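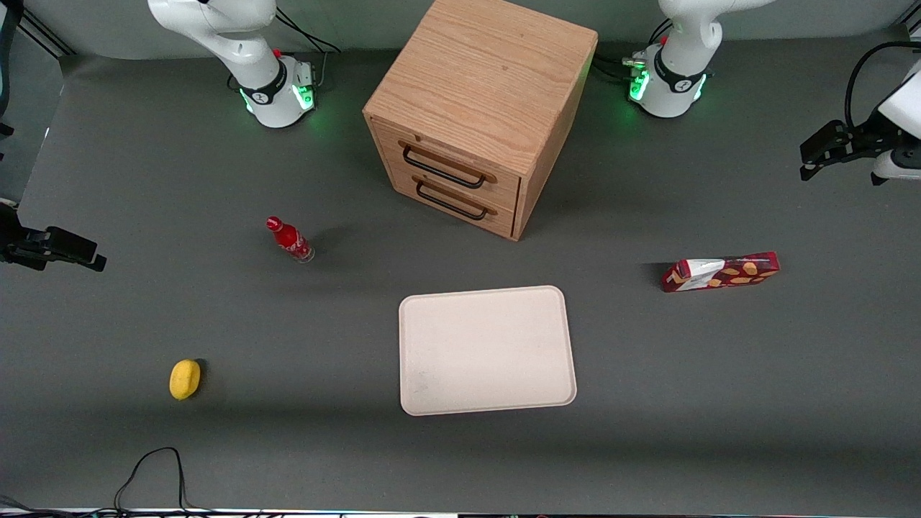 Ghislain Gosselin reckoned I'd be bored stiff inside an hour, and that a carpet mill is a carpet mill wherever you go. Well, I've just spent most of a day at the Folteck open day and I came home with a bag of samples, a sore neck and a completely changed mind about wool loop, so there!

I'd booked back in June, mainly because we've got a hall, stairs and landing to do and I was fed up of choosing from squares the size of a beer mat. The mill does two open days a year and the tour is free, though you have to wear their shoes (mine were a size too big, and I flapped about all morning like a duck).

They take you round in groups and start with the yarn store, which smells like a wet sheep in a warm cupboard. I loved it. Then it's on to tufting, and goodness, the noise. They hand out ear plugs and our guide had to shout into a little microphone, so I missed half of what she said about gauges. What I did catch was that the number of tufts matters far more on stairs than in a bedroom, and that you should bend a sample backwards over your hand and see how much backing grins through. I've been doing it to every carpet I meet ever since.

The backing line was slower and hotter, and I'll admit I drifted a bit. Dyeing was my favourite. They had a run of a colour called Menach coming through, a sort of greeny grey that looked like nothing on the website and gorgeous in the flesh. If you're buying from a screen, please, please send off for the sample first.

Lunch was in the canteen, £9 for a pie, veg and a pudding, and very good it was too. I sat with a couple who'd come all that way for underlay! They swore by a 9 mm one and had me half persuaded, until the man on the advice desk said it would be too squashy under a loop pile on stairs and to go thinner and denser. I wrote that down.

The afternoon was the bit I'd really come for, the remnant shed. Ranges called Sawatzky and Skerkitz, rolls stood on end, everything marked with a width and a price in felt pen. The Skerkitz twist was 60% off and I dithered over it for far too long, because it was a lovely oatmeal but the piece was just short of what we need for the landing. Somebody else had it while I was doing sums on the back of my hand. The Sawatzky was stripier than I'd like, but I took a small piece for the porch and they bound the edges while I had a cup of tea.

Parking is tight, so get there early. Bring a tape measure and your room sizes in centimetres, and a car with seats that fold down. I'm ordering the Menach for the stairs next week, once I've looked at the sample in the hall with the lights on.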